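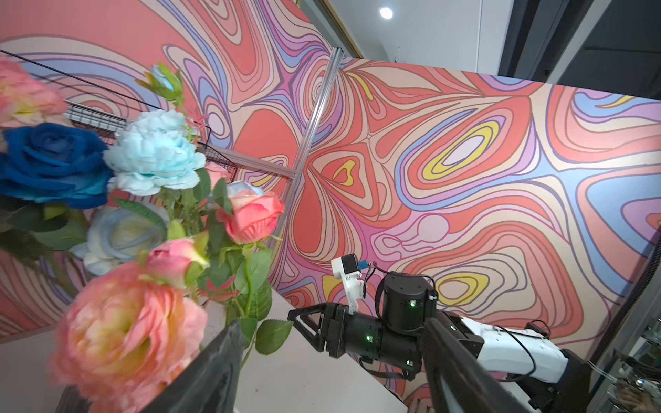

Wrist camera vs. overhead camera for a two-arm setup, and finger shape for thin stems

Forum: Grippers and End Effectors
Started by pollcombe_jiahui, 2022-07-13

pollcombe_jiahui wrote:
Hello all, long-time reader here, and I hope you'll forgive a long first post. I've been working with a pair of small arms at a shared workshop in Pollcombe, and I've been putting them through flower handling: picking a single fake stem out of a bunch, passing it from one arm to the other, and setting it down again. It's a lovely job to watch when it goes well and a very humbling one when it doesn't!

Both arms have black parallel grippers with fingers that taper toward the tip. The camera sits on top of the gripper on a printed bracket. I ran 128 picks with the wrist cameras only, and then 128 more with one extra camera looking down from the aluminum rail, same flowers, same table. The extra camera helped most with the handoff. With wrist cameras alone, once one arm had a big rose in its fingers, the petals filled so much of its view that it was working half blind.

So my two questions. Would you keep the overhead camera and live with the extra cabling, or move the wrist cameras farther back? And is anyone using something other than tapered fingers on stems this thin? Mine slide off sideways if I close on anything less than dead center.

Jiahui Lei

ermelinda_a wrote:
Welcome, Jiahui! What a nice task, I'm a little jealous. I did cable sorting on a similar pair for most of last year and the complaints sound very familiar.

I'd keep the overhead view. People get attached to the idea that the wrist camera ought to be enough, and for blocks and cups it often is, but with anything leafy you get stuff between the lens and the fingertips all the time. Moving the bracket back gave me more view, but the fingers got so small in the picture that I lost the fine part of the grasp. I went back and forth on it for weeks and ended up where I started.

On the fingers, try a strip of soft silicone on the inside faces before you print anything new. Cheap, ugly, and it fixed most of my sliding.

Ermelinda

baoshan_p wrote:
I'll disagree with Ermelinda on the overhead camera, with affection. Every fixed camera is one more thing that gets bumped. We had one on a rail, somebody leaned on the rail, and we collected 261 runs before we noticed the view had shifted. That was a bad afternoon and a worse evening.

Tilt the wrist camera instead. If yours looks straight along the fingers, angle it down so both tips stay in the lower part of the view and the table shows between them. I'd want to see that tried before adding hardware.

Also, what's your background like? We had a loud patterned curtain behind our table once and the policy got oddly fond of it. Took the curtain down and the success rate dropped like a stone.

pollcombe_jiahui wrote:
Oh dear, Baoshan, you'd better not visit. There's a mural behind my table, all wavy bands in coral and lilac and mustard, and I can't do a thing about it as it belongs to the building (and I've grown fond of it too). I could hang a plain sheet over it for one batch and compare. I'll put that on the list.

Silicone strips are ordered. Thank you, Ermelinda!

asdis_b wrote:
Coming in sideways with a finger question. Has anyone here used the Holtach fingers, the ones with a shallow V cut into the face? I have a set on one arm and plain flat ones on the other. The V centers a thin stem beautifully, then does a poor job on anything flat, such as a leaf or a card. If Jiahui's arms only ever see stems I'd say go for it, but for mixed work I'd stay with flat faces and soft pads.

Ásdís

baoshan_p wrote:
Agree with Ásdís on the V. Ours also marked the softer stems, so go easy on the closing force.

jinlong_shi wrote:
One thing on the controller side. Before blaming the fingers, look at how fast they close. I had mine snapping shut and it pushed the stem out before the second finger arrived. I slowed the last part of the close and a good share of my misses went away, same fingers, same camera. It cost me a little time on each pick and I didn't mind.

I'm with Ermelinda on the overhead view, by the way. Pin the rail down properly and check it against a saved picture each morning.

pollcombe_jiahui wrote:
Jinlong, mine close at full speed the whole way, so I'll change that first and leave everything else alone until I have numbers. Then the silicone, then the tilt. I'll post the counts in this thread, probably by October at the rate I get table time.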